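Why Do Necklaces Get Tangled?

Put three necklaces in a box, close the lid and leave the box in a drawer. When you open it on Tuesday, you may find one big knot. How does that happen when no one has touched them?

A chain is made of many small links. Each link can move a little on its own, so the whole chain can bend almost anywhere. Every time the drawer opens or the box gets bumped, the chains slide. An end slips through a loop. Another end slips through that one. Soon it is hard to tell where one necklace stops and the next one starts.

Long, thin chains tangle the most. A short string of fat beads tangles much less - the beads are too big to slip through small loops. Charms make things worse. A bow or a ring has corners and gaps that can catch on a chain and hold it.

How to sort a jewelry pile

1. Find a flat place with a cloth on it. Small things roll off a bare table, but a cloth slows them down.

2. Take out the easy things first. Bracelets and keychains often lift right out.

3. Lay the tangled chains flat. Do not pull! Pulling makes a knot smaller and tighter.

4. Open any clasps. A clasp is the little hook that closes a necklace.

5. Look for the loosest loop and wiggle it with your fingertips. A grown-up can help with very tight knots by using a pin.

6. Put each kind of thing in its own spot. Hang long chains up, or lay them straight in a tray with a lid.

Beads need a little extra care. They are often threaded on elastic or thin string, and the string wears out when it is stretched. Roll a bead bracelet over your hand slowly. If one does break, pick up the beads right away, before a baby brother or sister or a pet can find them.
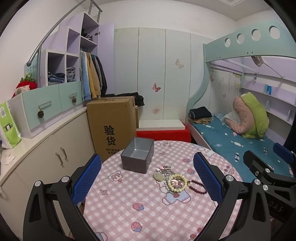
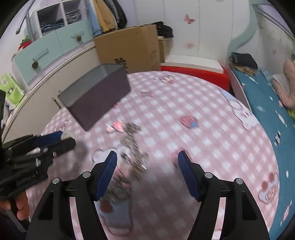
First picture: beads, bows and silver chains in one pile on a checked cloth. Second picture: small metal pieces and a storage box over a pink-and-white checked sheet.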